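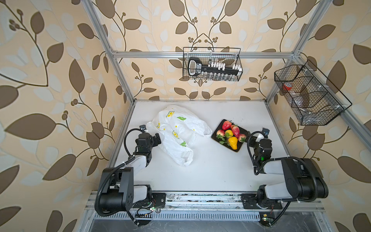

Will the two-arm cell take over the bagging at Drodlow?

It will take over part of it at best, and the people on the bench will end up doing a different mix of the same work, plus looking after the cell.

Workshop > Notebooks > Bagging cell
Jul 21, 2020, by Sanne Verstraete
5 min read

Picking up from the last entry. Bench day, no line time. Same job as before: fruit out of the tray, into the lemon-print bag. Imitation fruit still. I keep writing that down so it doesn't slip out of the reports, because it did slip out of the February one and the Fatia office read the results as if we had been packing real pears.

What imitation fruit doesn't tell us:
- bruising (no marks on it whatever you do)
- weight, and how the bag sags once there is real weight in it
- stalks, damp skins, soft spots, the odd leaf stuck to the pads
- how long a packer spends turning a peach over to look at the far side

That last one matters most to me. The packers at Drodlow don't think of themselves as moving fruit from A to B. They are checking it, and the bagging happens on the way. If the arms do the moving, somebody still has to do the looking, and the plan as it stands has no place for that person to stand.

The bag. I said before that the bag is the job and I haven't changed my mind. It goes down in a heap with the handles folded over and then the mouth has to be found and held open. A packer does this with a flick and a thumb without looking. Our way is one arm to hold and one to fill, so both arms are tied up for a single bag. When I put this to the Serken people they suggested a stiff bag or a bag stand. Fine, but then we've changed the packaging to suit the machine, and the shop that ordered lemon-print bags ordered lemon-print bags.

Also the green sprigs in the tray. They were put in to make the tray look more like what comes down the line. Keep them in. There was talk of taking them out to "get a clean baseline" and I'd like it noted that I'm against. A clean baseline is what got us into trouble in February.

Figures, such as they are. The log holds 754 attempts since the tray layout was changed. Of the last block, 62 per cent ended with the item in the bag and the bag still usable. I count a torn or tipped bag as a miss, Serken's sheet doesn't, hence the argument. Drodlow does 4000 bags on a busy shift. I tried working out what our rate would mean at that volume and gave up, as the answer depends entirely on who clears the misses and how fast, and that is a person, and that person isn't in the sum.

Which brings me to the staffing note from Fatia. My copy says the cell will "free up packers for higher-value tasks". I asked which tasks. The reply listed stock checks, labelling and "cell supervision". Stock checks and labelling are already done, by the same packers, in the slack between deliveries. So the only new task is minding the robot. Whether it pays the same as packing isn't stated. Whether it's sitting or standing isn't stated either, and two of the people I spoke to asked that before anything else.

Other things they raised when I went over there, copied from my loose sheet before I lose it:

Who gets blamed for a bad bag. At the moment each packer puts a slip in. If the arms pack it, whose slip?

Talking. The bench is where people talk. Put a cell in the middle and you have one person on each side of it who can't hear the other. Sounds small. It was said to me by nearly everyone.

Stopping it. They want to be able to stop it without asking and without filling in a form. I agree completely and will push for it.

Pace. If the cell is slow, do they wait for it or work round it? If it's quick, does the target for the hand bench go up to match? I had no answer and said so.

Training is down as up to 30 minutes per person. I've been on this since the winter and still reach for the wrong thing when the right arm parks somewhere silly. Thirty minutes will cover start, stop and where not to put your hands. It won't cover what to do with a bag that is half full and folded in on itself, and that's what they'll be looking at most of the day.

To be fair to it: the repeatable part is good. Hard round things, open tray, nothing touching, it picks them up and I've no complaint. The people at Drodlow with sore wrists would be glad to hand over the heavy end of the line, where it's sacks and crates. That was Kwofie's proposal in the first place, before it got turned into small bags for the shop counter. I've reread his note and it is a better plan than the one we're following. Less to show visitors, I suppose.

To do:
- real fruit, even one tray of it, and write down the bruises after a night in the cold store
- ask for two packers to come over and run the bench themselves, paid as a normal shift
- agree with Serken what a miss is, in writing
- second bag type, thinner plastic, see if the hold still works
- cable on the left gripper camera arcs quite high, check it against the bag handles with the arm at full reach
- send Fatia the packers' points as they were said, not tidied up

Kwofie, if you read this before I catch you: have you still got the sketch for the crate end? The copy in the folder is missing its second page.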